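Setting Up the Basket and Hangers (Section 2 of my Saha closet guide)
by Karthik Ranasinghe

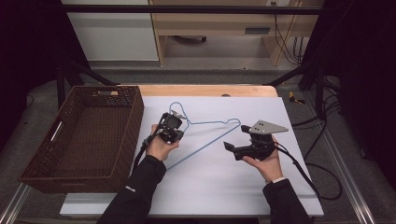
Do I need to empty the basket before I start sorting hangers?

Start with it empty, every time. If there are socks or a stray belt in the bottom, the hangers hook onto them and you end up pulling the whole mess out again.

OK, so if you've done Section 1, the Saha rail is up, the brackets are tight, and you've let the wall plugs sit overnight. Now we get to the part I like, which is getting the hangers under control. I had a terrible pile of them (the dry cleaner kind, the thick ones from my aunt, a few that had been stepped on) and I put off dealing with it until December. It took me one evening!

What you need

A woven basket with an open top, rectangular if you can get one. Round ones waste the corners.
Slim hangers, all one style. I like thin ones in a light color so I can spot them in the back of the closet.
A clear table. The floor works too, but my knees have opinions.
A damp cloth.
Masking tape and a pen.

A word on basket size before you buy. My closet shelf is 38 cm deep, and the first basket I brought home stuck out past the front so the door wouldn't shut. Measure the shelf, then measure the basket at the rim, where it's thickest. The printed size on the Butine tag turned out to be for the base. I took it back and the store was nice about it.

Getting the basket ready

1. Turn the basket upside down over a trash can and give it a good smack. Dust and bits hide in the weave, even in a new one.

2. Wipe the inside with the damp cloth, following the direction of the weave. Go easy around the handle openings.

3. Run your palm slowly around the rim and through the handles. You're feeling for sharp ends. If you find one, tuck it back into the weave or trim it flush with nail scissors.

CAUTION: Don't skip step 3 if you keep knits anywhere near this basket. I lost a good green sweater to one tiny end, and I'm still sore about it.

4. Let it dry all the way with the open side up. Mine took most of an afternoon.

Sorting the hangers

5. Put the basket to one side of the table, close enough to drop things in without leaning. I'm right-handed and I still like it on my left. Try both.

6. Lay one hanger flat on the table. One! I know it's tempting to dump the whole pile out, but they lock together and then you're doing a puzzle.

7. Look at it from above. The bottom bar should be straight and the two shoulders should match. If one shoulder droops, set the hanger aside.

8. Check the notches, if your hangers have them. Straps slide right off when the notch is worn down, and a worn one can snag too.

9. Hold it by the two shoulder ends and flex it very gently. A good one springs back. If it creaks or stays bent, it goes in the reject pile.

10. Put the good ones in the basket with all the hooks pointing the same way. I go hooks up, toward a short end, so I can grab one without looking.

NOTE: If the hooks don't all face the same way, the hangers will tangle the first time you move the basket. When that happens, tip the whole lot out and start again from step 6. Tugging makes it worse.

How many is too many?

My basket takes up to 10 before they start riding over the rim, and I stop there. Yours may be different. When the top hanger slides off as you lift the basket, take a couple out and call that your limit. Spares go on the far end of the rail, where they're handy for guests' coats anyway.

Labeling

Put a strip of masking tape on the front of the shelf, below where the basket sits, and write what's in it. I used to tape the basket itself, but the tape peels off a woven surface in a day or so. The Gumen clip-on tags hold better if you want something nicer. Mine says HANGERS in capitals and my sister thinks this is very funny.

Putting it on the shelf

11. Lift with both hands, using the handle openings. Don't carry it by the rim on one side, as the weave will start to sag there.

12. Slide it in with a short end facing out. You want a handle toward you.

13. Open and close the closet door twice. If it brushes the basket, push the basket back a little and try again.

What to do with the rejects

Bent wire ones go back to my dry cleaner, who takes them happily. Call yours first. Cracked plastic goes in the trash, and I wouldn't bother gluing it (I tried, and the shirt ended up on the floor by morning). Anything padded that's still decent can go to a thrift store.

If you're using the Prirell drop-down rail instead of the Saha, everything in this section is the same apart from step 13. Lower the rail all the way and check that the basket clears it before you load any clothes.

Next up is Section 3, shelf dividers. Keep the masking tape out, you'll want it again.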